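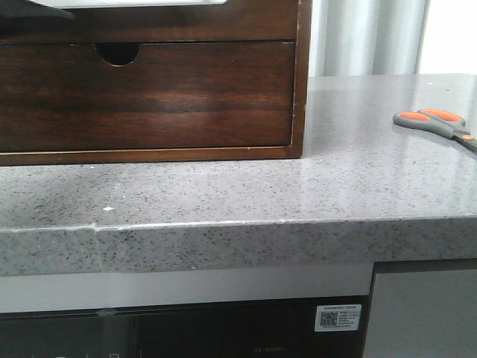

Home Essays Kitchens Letters Archive

In praise of the one wide drawer

By Dionysis Christodoulou
December

I have been thinking a good deal about drawers lately, which I realise is the sort of thing a man says when the evenings have drawn in and there is nothing much on. But I do believe the small wooden drawer unit, the kind that stands on a worktop and holds whatever you put in it, is one of the kindest pieces of furniture a house can have, and I should like to make a case for it before we all give in and hide everything behind matching doors.

My grandmother kept hers beside the bread. It had one drawer as wide as the thing itself, and in it lived string, stamps, birthday candles, a tape measure and the instructions for a mixer that had died before I was born. When she moved to the flat in Clisdale it was the first thing carried in, still full, with a tea towel tucked round the contents so that they wouldn't rattle. I was given the job of holding the front shut in the lift, and I took it very seriously indeed.

Modern kitchens don't much care for this sort of object. I spent a whole wet afternoon with the Florker catalogue last winter (18 pages on handles alone!) and every worktop in it was bare apart from a bowl of lemons. The argument seems to be that a clear surface makes for a clear head, and perhaps it does for some people, but mine has never worked that way. I like to know where the string is.

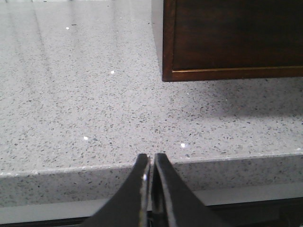
Stone is the other half of this, and I have come round to it slowly, having grown up with a scrubbed table that you could cut on. What won me over was seeing how well it gets on with old-fashioned dark wood. A speckled grey top, all those little charcoal and black flecks with the odd one glinting at you, is a busy thing when you look closely, and a deep brown cabinet standing at the back of it gives the eye somewhere to rest. Put a white plastic box in the same spot and I think you would be tired of both by Easter. The speckle is also very forgiving of crumbs, a virtue I mention quietly, as my sister reads these.

There is a fitter near us, Karagiannis, who did our own kitchen and who has strong opinions about joins. He spent the best part of a morning explaining to me that a long run of stone nearly always has to be made in 2 pieces, and that customers will forgive him a late delivery sooner than a seam they can feel with a thumb. I have felt for seams in other people's houses ever since. It's a dreadful habit and I recommend it.
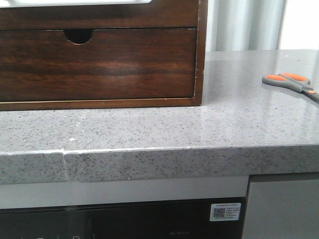
Handles, though, are where I become difficult. I have caught my pockets on more knobs than I can remember, and once tore a perfectly good cardigan on a brass one from Breko, so give me a plain half-moon cut into the top of the drawer front, with the grain running straight across from one side to the other and nothing sticking out to grab you. You hook your fingers in and pull. A child can do it, and so can somebody with sore hands, and there are no screws to work loose over the years and roll away under the cooker.

As for what goes inside, I am no purist. I had a spell of dividers and labels and it lasted roughly 3 weeks, after which the batteries had crept in among the corks again and I let them stay. A shared drawer has a sort of family life going on in it. You go looking for a candle and find the spare key, and a photograph, and the little spanner you accused your brother-in-law of keeping.
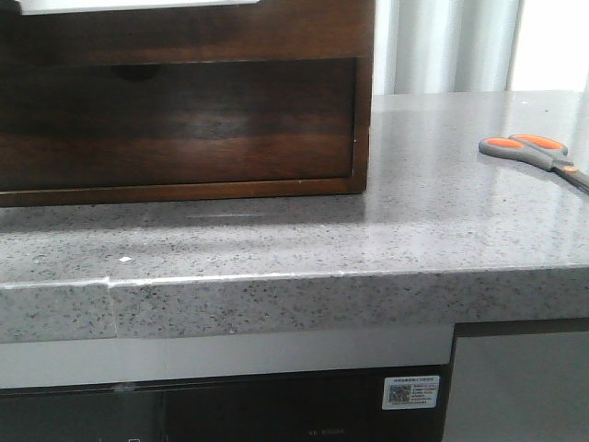 Scissors are the one thing I'd leave out of the drawer altogether, and I have lost this argument at home more than once. They are wanted too often – for parcels, for parsley, for the corner of the milk carton when the cap has gone wrong. A pair with bright orange in the handles, lying towards the back of a grey worktop, can be spotted from the doorway by anybody, even me without my glasses, and is that not better than rummaging? My wife holds that a thing left out is a thing not put away. We have been married since 2000 and I don't expect either of us to budge now.

So if you have a drawer unit like this in a loft or a spare room, do bring it down and give it a bit of worktop. Wipe it over, put the string in first, and let the rest of the household fill it up as they please. Ours wants a rub of wax along the runners, and I keep meaning to get round to it before the cousins come.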